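Home News Timetables Minutes Contact

Wisham Bus Users' Group
Minutes of the summer meeting

12 July 2021
By Ludger Fröhlich
Last updated: 2 days ago

The meeting was held in the upstairs room at Wisham Library, with some members joining by telephone. The chair opened the meeting at seven o'clock and asked people to say their names before speaking so that those on the phone could follow. Apologies had been received from the member for Church End and from the county transport officer, who sent a written note (see under Fares).

Minutes of the April meeting

These were agreed with one correction. Under "Shelters", the words "the shelter on Station Road" should read "the shelter at the top of Station Road". The lower shelter is in good order and was never the subject of the complaint.

Matters arising

The broken seat at the Waleda estate stop has been replaced. The new seat slopes forward more than the old one and two members said it was hard to stay on. The secretary will write to the district council to ask whether it can be adjusted.

The overgrown hedge at the Long Lane stop has been cut back on the road side only. Passengers still have to stand in the verge to be seen by the driver. The landowner has been written to once and has not replied. It was agreed to write again after the nesting season.

The request for a printed timetable in larger type was passed to Mallico in the spring. Mallico has said that it will supply one when the autumn timetable is settled. Members asked that it be on matt paper, as the last one could not be read in sunlight.
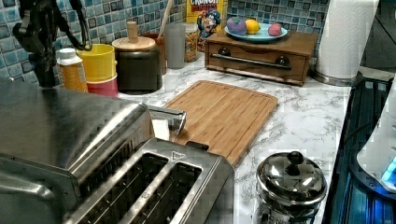

Route 16

Most of the meeting was taken up with this item. Mallico proposes to change the 16 so that it no longer goes round the Waleda estate in both directions. Buses towards town would use the estate road as now. Buses coming back would stay on the main road and stop at the junction.

The company's reason is that the estate road is slow in the afternoon when cars are parked on both sides. Its letter says that the change would save time on each journey and make it easier to keep to the timetable. The letter does not say how much time.

A member who lives at the far end of the estate said that the walk from the junction is uphill and has no pavement for the first part. She can manage it in daylight without shopping. She did not think her neighbour could manage it at all. Another member said that she had stopped using the 16 last winter because it was so often late, and that she would rather walk further to a bus that came.

There was a long discussion about whether the parking could be dealt with instead. The chair pointed out that yellow lines are a matter for the county and had been asked for before. The member for Mill Street said that the worst parking is by the builders' vans outside the new houses, and that these will be gone when the work is finished. If so, the route could be changed for good to solve a problem that ends by itself.

It was proposed that the group should object to the change as it stands and ask Mallico to put it off until the building work is done. This was seconded and agreed, with one member against and one who did not wish to vote. The member against asked for it to be recorded that she supports the company's proposal if a proper footpath is provided first.

Action: secretary to write to Mallico before the end of the month, with a copy to the county.

Evening journeys

The last bus from town on the 16 leaves before the evening train from the city has come in. They miss each other by 15 minutes. This has been raised at each meeting for as long as most members can remember.

Mallico has now said that it will look at running the last bus later if there is evidence of demand. The group carried out a survey at the station during June, using a paper form. Almost 200 forms came back. The survey lead has been through them and reported that most people who filled one in are at present being collected by car, and that a good many of them live on or near the route. Several said that they would use a later bus on weekdays only.

The member for Church End had sent in a comment that people often say they will use a bus and then do not. This was accepted as fair. The survey lead replied that the form asked how people had travelled home that evening as well as what they would like, and that the first answer was the one to rely on.

It was agreed to send Mallico a one-page summary and to offer the full set of forms with the addresses removed.

Action: survey lead to prepare the summary and send it round before it goes.
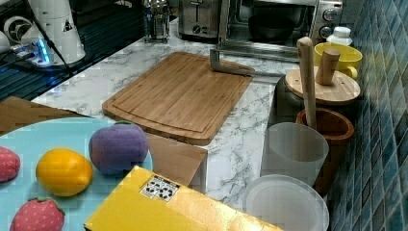 Route 2

There was less to report on the 2. It has been running to time since the roadworks at the bridge were finished. The temporary stop outside the chemist's has been taken away, but the sign telling people to use it is still up on the old stop. A visitor was seen waiting by the chemist's for most of a morning. The chair will ring the highways office about the sign.

A member asked why the 2 waits with its engine running at the terminus. The drivers say that the doors will not open properly if the engine is off. Mallico has been asked about this and says it should not be the case on the newer vehicles. Members were asked to note the fleet number if they see it happening, and to give it to the secretary.

School contract

Tomić Coaches has taken over the morning school run from Wisham. It is open to the public as well as to pupils, but this is not shown anywhere at the stops. The coach has steps at the front and no space for a wheelchair or an open pushchair. It was felt that any notice about the service should say so plainly.

One parent present said that the new driver waits for children he can see coming down the lane and that this was appreciated. The group will send a short letter of thanks to the firm, and will ask in the same letter about a notice at the stops.

Fares

The county transport officer's note was read out. The single fare from Wisham to town will not change this year. The return fare is under review. The note also said that passes for older people can once again be used before the morning peak, as they were last year, but that no decision has been made about whether this will go on through the winter.

Members wanted it made clear on the notice board that passes can be used early for the time being. Some drivers seem unsure and one passenger had been asked to pay. She has been refunded.

The card readers on the older buses were also discussed. They do not work well under the trees on Long Lane, where there is little signal. Drivers usually wave people on and ask them to pay at the next stop. No action was thought necessary, though the chair will mention it when he next speaks to Mallico.

Notice board and website

The notice board outside the library leaks at the top corner and the papers inside have gone brown. A member has offered to reseal it if the key can be found. The library does not have the key. The member for Mill Street thought it might be with the former secretary's papers and will look.

Members said that the minutes page on the website was easier to find than it had been, but that the link to the Sunday timetable still opened the old one. This will be put right.

Any other business

A member reported that the driver of an afternoon 16 had refused to carry a bicycle folded in a bag. Mallico's conditions allow folding bicycles if there is room. She was advised to write to the company with the time of the journey, and the group will support the complaint if there is no reply.

It was asked whether the group should have a stall at the Wisham show. There was general agreement that it should, provided that enough people can be found to sit at it. Names to the secretary, please.

The meeting closed shortly before nine o'clock, in time for those going home on the last bus.

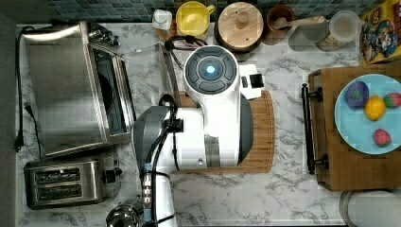 Ludger Fröhlich
Secretary, Wisham Bus Users' Group

Next meeting

The autumn meeting will be held in the same room at the library, on a date to be fixed once Mallico has published its proposals for the new timetable. Members without email will be told by post. Anyone who wants an item put on the agenda should let the secretary have it in writing, with the route and the stop if it concerns a particular journey.

Corrections to these minutes should be sent to the secretary before then. Paper copies are kept at the library desk.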